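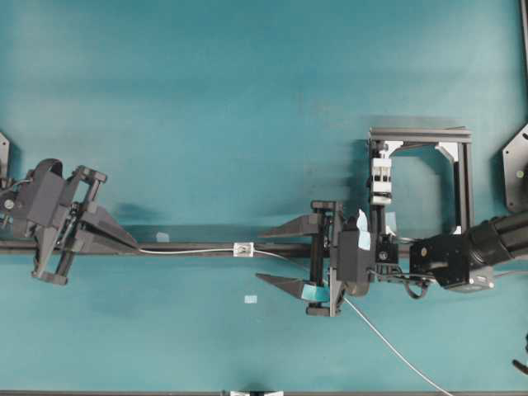 Chapter 4
Setting a Price When You Would Rather Not

Print this page | E-mail this page

Every business sooner or later has to write a number on something. Students tend to assume the number comes from a formula, and there are several formulas in this chapter, all of them respectable. Before we get to them, consider the town of Vukstead, where for many years the price of a loaf of rye was decided by looking across the street.

There were two bakeries. Aatos Oksanen ran one and the Psarras family ran the other. When Oksanen raised his rye, Psarras waited a week and raised theirs. When Psarras cut the price of rolls, Oksanen cut his by lunchtime and sulked. Neither shop had ever worked out what a loaf cost to make. Oksanen kept his flour receipts in a drawer that no longer opened.

Economists call this kind of market a duopoly, meaning two sellers and a great deal of staring. What matters in a duopoly is that your best price depends on the other fellow's price, and his depends on yours. You can't solve for one without guessing at the other, and the other is busy guessing at you.

In March a wholesaler named Nirkar raised the price of flour, and Oksanen was finally forced to do some arithmetic. He found that he had sold 1,505 loaves the month before and that 191 more had gone stale on the shelf. He had been treating the stale ones as bad luck. They were a cost, and a fairly steady one, and his price had never included them. When he added them in, he learned that he had been losing money on rye and making it back on buns.

He had three choices. He could raise the price of rye and hope Psarras followed. He could bake less of it. Or he could go on as before, which had the advantage of requiring no new signs.

4.1 Fixed and variable costs

A fixed cost is one you pay whether or not anybody walks in. Rent is the usual case. A variable cost rises with each thing you make – flour, salt, paper bags. The oven is awkward. Oksanen's burned nearly as much gas for 30 loaves as it did for 100, so most of the gas bill behaved like rent, although the meter ran only when he baked.

Sorting costs into these two piles is dull work, and people put it off for years. We will do it in this section with the Vukstead figures, then again in 4.2 with a bus company in Cisbridge, where the piles are larger and the drivers have opinions.

Related items
Chapter 3: What Customers Say They Will Pay
Chapter 5: Discounts and Other Regrets
Worksheet: The Cisbridge Bus Fares
Glossary of Cost Terms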